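Prasteck two-finger gripper with the curved fingers, long-term review
25 Mar 2026
Filed under: Grippers, Wrist cameras

Prasteck sells this gripper as a drop-in replacement for whatever came with your arm. I have learned to distrust the words "drop-in" on anything that needs both a bolt pattern and a cable, and I paid the full $900 for mine, so I had two reasons to be picky. It has been on my Veloso arm for eight weeks. The gripper it replaced was the older Clestier parallel model, which I still own and which went back on twice during that time for comparison.

The short version for people who are shopping: it's a decent gripper with a good finger shape, a mediocre force setting and a product page that promises more than it should. If you already have the Clestier and it isn't giving you trouble, I'd keep it.

What I use it for

Small pick and place on a tabletop. Bottle caps, pill boxes, markers, clothespins, folded washcloths, and a bag of wooden blocks that every gripper I try has to put up with. I drive it by hand part of the time and run recorded routines the rest of the time. The camera sits on the wrist and looks out along the fingers, so I care a lot about what the fingers do to the view. If you run with a fixed camera overhead, you can skip that section.

Mounting

The plate fit. I'll give them that. The cable did not, or at least it didn't fit the way the manual shows. The connector exits on the side where the Veloso wrist has its own cable loop, and with the joint rotated all the way one direction the two rub. Prasteck support told me to limit the joint range in software. That is an answer, I suppose. I turned the gripper around a half turn, redid the camera bracket, and have had no rubbing so far. The manual doesn't mention that you can do this.

My Hasden controller recognized the gripper after a firmware update. Before the update it would open and close but reported the position as a flat zero, so anything that waits for "closed" just waits. The box says Hasden support is included. It is, if you count a download link.

The fingers

These are the reason to buy the thing if there is one. They start wide at the base and taper to blunt, rounded tips, with a raised ridge running lengthwise on the inner edge. The old Clestier fingers are straight and square, and they come down on a small part like a pair of rulers. With the Prasteck I can get in between two caps standing close together without knocking over the neighbor, most of the time.

The ridge is a mixed blessing. On a marker or a clothespin it gives a narrow line of contact that seems to help, and parts sit straighter in the grip than I'm used to. On a pill box with smooth sides it does nothing I can measure, and if I come in slightly crooked, the box pivots on it. The product page has a lot to say about the ridge "self-aligning" parts. I've seen it line up parts that were nearly lined up already.

Round tips also mean there is very little finger at the very end. Anything thin and flat on the table is a problem. I gave up on coins. Playing cards are possible if the card hangs over the table edge and I come at it from the side, and I don't think that should count.

Washcloths were better than I expected. The tips pinch a fold and hold on to it. I went in assuming the Clestier would win that one, and it didn't.

Force, or what passes for it

You get a force setting from low to high with steps in between. The spec sheet lists newtons for each step. I don't have proper equipment for checking newtons, so I used a kitchen scale with a lever, and I won't publish those readings as if they meant something. What I can say is that the bottom few steps feel identical, there is a jump in the middle, and the top steps feel identical again. In practice I have soft and hard.

Soft is fine for paper cups. Hard will leave a mark in a foam block. For anything between those two I end up adjusting the closing width, which works, but I could do that with the Clestier for less money.

There's also a "contact detect" option that is supposed to stop the fingers at first touch. On wood blocks it's reliable. On cloth it closes all the way and reports that it found nothing while holding the cloth. I had to turn that off for anything soft, and I would like a word with whoever wrote "works with all materials" on the box.

Repeatability

I logged 2,481 closes, which is every close since I fixed the position reporting on the controller. I log everything, it's a habit. The closed position drifted by a small amount over the first stretch and then settled. Recalibrating clears it. I would have preferred to read in the manual that it needs a recalibration after break-in. I found it by missing a lot of clothespins.

The 20 cleanest-looking misses, the ones where I would have bet money on the pick, were nearly all approach errors, meaning the wrist was in the wrong place and the gripper did its job on thin air. I mention it because I've read other reviews where every miss is blamed on the gripper. Some of mine were too, in the first draft of this one.

The view from the wrist

Now the part I care about. The fingers are wide at the base and they take up a good share of the lower middle of the picture. The outer edges curve away toward both sides, so as you get closer to the camera you lose more and more of the table. With straight fingers you lose two stripes and can see plenty on either side of them.

On the other hand, the tips are easy to find. Black fingers on a light tabletop are about as clear as it gets, and the taper points at the spot where you're going to pinch. When I drive by hand I aim with it without thinking. I got faster at lining up on single caps, and I noticed I was slower when I switched back.

On a dark surface it's another story. I put down a black rubber mat to keep the blocks from sliding and could barely tell where the fingers ended. Prasteck offers the fingers in black and only in black. A strip of light tape on the back of each finger fixed it and looked terrible, and the tape came off after a few days. Light gray fingers would be an easy thing to sell and I'd buy a pair.

Something else to know before you train or tune anything on wrist images: if you swap grippers, the part of the image covered by fingers changes completely. My old routines that looked for a cap in the lower half of the image were useless. I had to mask the new finger shape and redo the thresholds. It took me an evening. Had I been working with a big pile of recordings made with the Clestier, it would have taken a lot longer, and I might have sent the Prasteck back.

Noise and heat

It's quieter than the Clestier. There's a faint whine when it holds hard for a long time. The housing gets warm, never hot enough to worry me. Nothing on either subject in the manual.

Compared with the Clestier, point by point

Small parts standing close together: Prasteck, easily.
Flat boxes: Clestier. Square fingers want square things.
Cloth: Prasteck, with contact detect off.
Thin things flat on the table: neither one.
Force control: a draw, and a poor one.
Setup: Clestier. I plugged it in and it ran.
Wrist camera view, wide: Clestier.
Wrist camera view, aiming: Prasteck on a light table, Clestier on a dark one.
Price: Clestier by a wide margin, especially used.

What I haven't tested

Anything wet. Anything heavy. The long finger set, which was listed as shipping in April and which I'm not ordering until I see it in somebody else's hands. I also can't say how it behaves on an arm other than the Veloso. The cable problem may be mine alone.

Would I buy it again

At full price, no. At the price of the Clestier, yes, for the tips. I'm keeping it mounted for now, mostly for the caps and the washcloths, and I've stopped using the force slider entirely. I close to a set width, check the position the controller gives me, and leave the rest of the features alone.

My advice if yours has just arrived is to spend the first session with nothing to pick up. Update the controller, turn the wrist through its full range and watch the cable, then bring the arm low over a plain surface and learn how much of it the fingers hide from the camera. 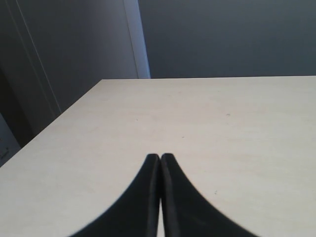 Save an image or two from that session as well, and make your mask from those before you touch the old thresholds. I made mine from images full of blocks and had to do it over.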